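Speaker notes, Saturday 10:40 slot
How a Small Town Library Runs a Repair Night
Vindport Public Library session

Slide 1. Title

Wait for the doors to close. Say good morning, say where I'm from. The Daderville branch serves a town with one grocery store and no tailor. The shoe repair shop on Gallegos Street closed before I started there. That's enough background, move on.

Ask for a show of hands: who has a pair of pants at home with a broken zipper? Leave the question hanging and go to the next slide.

Slide 2. What a repair night is

Once a month the library stays open two extra hours. People bring in things that are broken or worn. Other people who know how to fix things sit with them and they do it together. There is no drop-off counter. If you leave, your item leaves with you. We wrote that rule after the first night, when we ended up with a closet full of lamps.

We take clothes, small appliances, bikes, toys, and jewelry. We do not take microwaves or anything that runs on gas. Say this slowly, people write it down.

Slide 3. Numbers

Town population is 2,000. In the first full year we logged 704 items at the sign-in desk. Of those, 88 went home unfixed, mostly appliances with a part nobody sells anymore. Clothing was the biggest group by a wide margin. I expected toasters.

If someone asks how we count: one item, one slip. A bag of six socks is one slip. I know other groups do it another way.

Slide 4. Clothing table

Spend the most time here. It is the cheapest table to set up and the one that fills first. You need good light, a plain surface you can wipe down, two irons, thread in black, white, navy and gray, and a seam ripper for every seat. A light-colored table helps a lot with dark clothes. People mend black clothing more than any other color, and on a dark table you lose the needle and the edge of the cloth both.

Ask people to bring things washed and folded. Put it on the flyer. Folded clothes stack on the waiting shelf and the slip can be pinned to the top layer where the helper will see it. 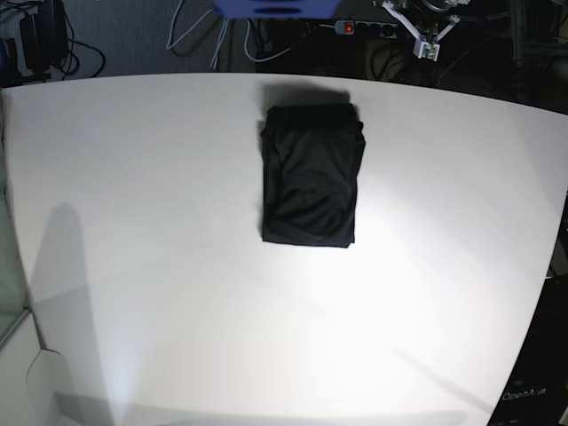 Graça Carvalho

Black fabric is hard on the eyes, so we seat those repairs closest to the lamps. Tell the story about the choir: they all came in the same night before the December concert, all in black, all with hems down. Keep it short. Main point is that we ran out of black thread by 7:30 and now we buy the large cones.

The repairs we see most are open seams, missing buttons, hems, and worn inner thighs on work pants. All of these can be taught in one sitting. Zippers take longer. We allow one zipper per person per night.

Slide 5. Finding people who can fix things

Don't put out a general call first. We did and got three replies. What worked was asking by name. Fulgencio Zamudio had done alterations for a uniform company and was known for it, but he had never been in the library. I phoned him. He came once to look, then brought his own machine the month after. He brought his neighbor, and she brought two people from her quilting group.

Thank helpers in a way that costs something. We give supper. It comes out of the program budget and I defend that line every year.

Slide 6. Costs

Startup was mostly tools. We bought a used Brunik sewing machine and a second one for parts. I would buy only one next time — the parts machine is still in its box. Power strips, extension cords, a first aid kit. Folding tables we already had.

Check with whoever handles your insurance before you plug in anyone's appliance. We have each visitor sign a one-page form. Copies are on the chair by the exit.

Slide 7. What went wrong

Noise. Sewing machines and a story hour do not share a room. We moved to the back meeting room in month four.

Lines. Some nights the wait went past an hour and people got short with the desk. Now we hand out numbers and stop taking sign-ins 45 minutes before closing.

Glue. We no longer allow the strong kind on carpet.

Slide 8. If you want to start

Pick one table. Run it for 5 months before adding another. Clothing is the one I'd pick, for the reasons on slide 4. Write the rules on paper and tape them up where people stand in line.

Leave this slide up during questions. Repeat each question into the mic before answering, the back rows can't hear.

Likely questions: can kids come (yes, with an adult), do we charge (no, there's a jar), do we fix phones (no). If there's time, pass around the sample slip and the flyer. Get the flyer back, it's the last one.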